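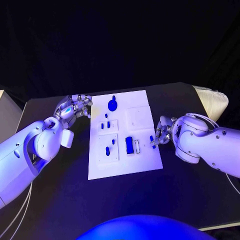 The paperless office is forty years late, and the bill keeps going up

2/28/19

Every few years a company announces that it is done with paper. There is a memo, which gets printed. Cabinets are hauled off and a scanning firm is paid to turn the contents into files. Then you visit the same building a year later and there's a ream of copy paper on top of every printer.

I spent part of this winter looking at three of these projects, and I came away unconvinced by the people selling them and only a little more convinced by the people who bought them.

Take Clinstead, a regional insurer that went "fully digital" two years ago. The contract was with Kwon, a document management company whose brochure promises to free employees from the page. Clinstead cleared out 900 boxes of claims files. What the brochure leaves out is that claims still arrive on paper, from body shops and hospitals and policyholders who don't own a scanner. So they are opened, scanned, checked, and kept in a storage unit for 8 years in case someone questions the scan. The company used to store one copy of a claim. Now it pays to keep two.

Was it worth it? The managers I talked to said yes, quickly. When I asked what it had saved, they sent me a slide. The slide gave the savings in trees.

Trees are a favorite unit in this business. They are hard to argue with and even harder to put in a budget. I asked Kwon how it works out the number and was told that the method belongs to a partner. The partner did not reply.

The second project, at a freight broker called Brendier, was more modest and I liked it better. Brendier didn't ban anything. It took one form, a delivery receipt with four carbon layers, and asked who read each layer. The yellow one went to a department that had closed. The pink one went into a drawer. The company dropped both and left the other two alone. No software was bought, which may be why you haven't read about it anywhere else.

Then there's Rakia, a design studio that tried to run meetings without handouts. It lasted 50 days. People were reading their email on the same screens that were supposed to show the agenda, and the handouts came back – double-sided this time, as a gesture.

I don't have any love for filing cabinets. I once lost a tax form in one for most of a February. But paper is cheap, it opens without a password, and it still works after the vendor has been bought by some other vendor. A digital archive has to be moved, paid for and moved again, and I have yet to see a sales pitch that prices the third move.

Kwon says its next product will read handwriting. Clinstead has agreed to test it on 2000 old claims. The results will be checked by hand, against the originals, by two clerks working from a printed list.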